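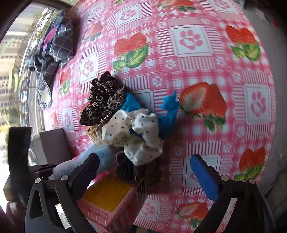

March, 4:15 pm. Costume bench, Sakbridge parade.

Wired the second headdress for the Flarnmont section. Frame weighs less than the first but still tips forward when the plumes go on. Moved the rear stay back one hole. Mayuree to try it walking tomorrow.

Shoulder pieces: 33 cut, 39 needed. Glue order from Naqvi not in yet.

Myfanwy wants the route length before we settle on harness padding. Ask the parade office again.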